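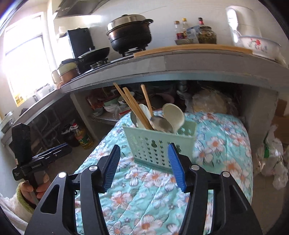
Step 3: Record the kitchen demos

Now the fun part! With the grippers calibrated (steps 1 and 2), you can go into a real kitchen and start collecting. I love this stage – you get to see how much a policy can learn from plain human hands.

Pick one task and stick with it for the whole session. Mine was "take one utensil out of the holder and set it down." A packed holder makes a great first task, because chopsticks, a plastic spoon and a rice paddle all want a different approach angle, and they lean on each other.

Hold one gripper in each hand and start every demo with the fingers slightly open and the holder in view between the pads. Move at about half your normal speed. Close, pause for a beat, lift straight up, then move sideways. That little pause gives the training code a clean grasp label, and it helped my results more than any setting I changed later.

Record 50 demos, take a break, then record 50 more with the holder turned or shifted. You want 100 in total before you train anything. I kept going to 145 in one kitchen and the extra ones barely mattered. Forty in a second kitchen did far more!

Leave the background alone. Pots, bottles, bags, a flowered quilt – all of that variety is good for the model, so please don't tidy up.

Step 4: Check before you train

Run the Zodton viewer over every clip and throw out any where tracking jumps. Fast wrist turns are the usual culprit. Keep the fumbles if you recovered in the same clip, as those teach the policy to try again.

Santeri Lindqvist suggested one more check: play the clips with the gripper width plotted underneath. Each grasp should show up as one clear dip. If you see two, trim the clip or mark it as a retry.

Export to the Clastham format and go on to step 5, training.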